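Storage and Surface Care for Small Rooms

Notes on cabinets, upholstery and closets, revised in February. Most of the jobs take under an hour and need a screwdriver, a level and a soft cloth.

Removing adhesive labels from painted walls

Warm the label with a hair dryer on the low setting for 30 seconds. Lift one corner with a plastic card and pull back slowly, keeping the label close to the wall. Pulling straight out tears paint. Residue comes off with a little dish soap in warm water. Test any solvent behind a door first – latex paint softens quickly under citrus cleaners.

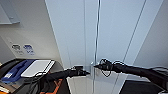

Rinse the area with plain water and let it dry before judging the result. A faint outline usually means the surrounding paint has faded, and more rubbing will only add a shiny spot. Touch up with a small foam roller. Brush marks show on flat paint.

Aligning double cabinet doors

Uneven gaps between paired doors are normally a hinge problem. Check that the cabinet itself is level before touching the hinges. On a standard cup hinge the front screw moves the door sideways and the rear screw moves it in and out. Height is set at the mounting plate. Work in quarter turns and close both doors after each one.

Tall doors have three or more hinges. Loosen the middle ones slightly, set the top and bottom, then tighten the middle ones without forcing them.

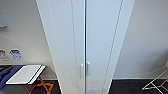
Why do the doors drift out of line again after a few weeks?

The mounting screws are probably loose in worn holes. Remove the screw, fill the hole with a glued hardwood dowel, let it cure overnight and drill a new pilot hole.

Cleaning smooth upholstery

Vacuum the seams with a brush tool before wiping. Grit left in a seam works like sandpaper. For coated fabric or imitation leather, use a damp cloth with a few drops of mild soap, then a second cloth with clean water. Dry at once.

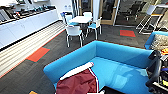 Ink should be treated the same day. Dab with a cotton swab and rubbing alcohol, working from the outside of the mark inward, and stop if color transfers to the swab. Iveta Skála recommends testing under the seat cushion and waiting 10 minutes.

Hooks and hangers in narrow closets

Leave enough depth behind the door for the widest hanger plus a finger's width. In thin side panels use a short screw with a backing washer. Coats need a fixing into solid material – a hook that turns by hand should be refitted before it carries any weight.

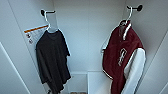 Controlling closet odor

Air the closet with the door open while the room is heated. Never hang damp clothing inside. An open dish of baking soda on the floor can be replaced monthly. If the back panel feels cold and clammy, move the closet two inches off the outside wall and check again after a week.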